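Gwawr Dafis has judged the marmalade at the Clunau show for long enough to have opinions about lids.

"People think it's about taste," she says, pouring tea into a mug the size of a bucket. "By the time I get to taste I've usually gone off them."

The show had 70 jars entered in March, which is when the Seville oranges have been dealt with and everyone is still speaking. Dafis tasted every one, with water in between and a dry biscuit when things got bad. She came to it from a school lab, where she taught chemistry to teenagers who mostly wanted to set fire to their sleeves.

Does the science help? "A bit. Sugar, acid, pectin, heat. If it won't set, one of those has let you down, and it's generally the cook who chose how much." She boils hers to a degree or so over 104 and trusts the cold saucer more than the thermometer. Her own batch takes 800 grams of fruit and 2 lemons, and she won't be drawn on the sugar.

She has never won at Clunau herself. Before she judged, she entered under the name Mahmoudi, borrowed from a neighbour with permission, and came fourth. "There were five of us. The fifth was lime."

Whisky in marmalade gets a long sigh. So does ginger. Chilli gets a look I'd rather not describe. "I had one last year that made my ears ring. Lovely label, mind." 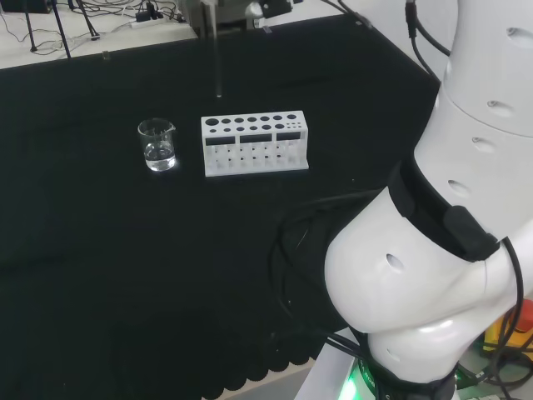
What the judge keeps in her own cupboard

Three jars of her own, one of shop lemon curd, and the lime. "He gave it me afterwards. I'm working up to it."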